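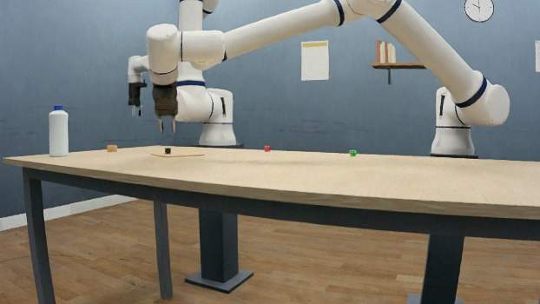 **Edberg Street Tree Project: progress to the end of July**

The grant agreement asks for a report at the halfway mark, so this is it. I'd describe progress as mixed, and I'd ask that the dashboard figure of 70 per cent complete be read with caution. It measures trees planted. It says nothing about whether they will be alive next summer.

Kelia Nursery delivered the second lot of brush box and crepe myrtle in good colour but, in my view, in pots too small for their age. Several had circling roots. Kelia says this will sort itself out in the ground. I have heard that before and would like it in writing.

## Watering
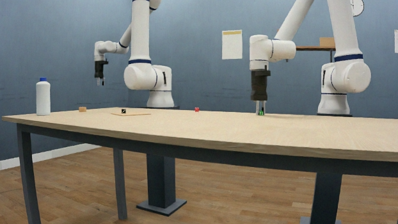
*2 minute read*

The watering contract went to Cherkaoui, whose quote was the lowest and whose run sheets are the tidiest I've seen. Tidy run sheets don't tell me how much water reached the root zone. I dug beside 12 trees on the northern side of Javis Road the morning after a listed visit and found dry soil a hand's depth down at most of them. Cherkaoui has since agreed to slow the flow and fit watering bags on that stretch. We'll dig again before the next invoice is approved.

## Residents

Adopt-a-tree sign-ups stand at 26 households. The original application predicted far more, on the strength of a survey in which people said they would probably help. I doubt the survey was ever a good guide. Letterboxing has done better than the website, and I've moved the remaining advertising money across to it.
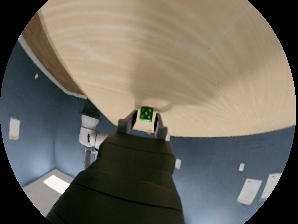
**Will the project need more money to finish?**

Planting can be finished within the current budget, but a second summer of watering can't, and we'd sooner plant fewer trees than leave them to fend for themselves.

A revised budget line for watering is attached for your approval. The last planting round is on hold until we hear back.

Nesma Salem
Project Coordinator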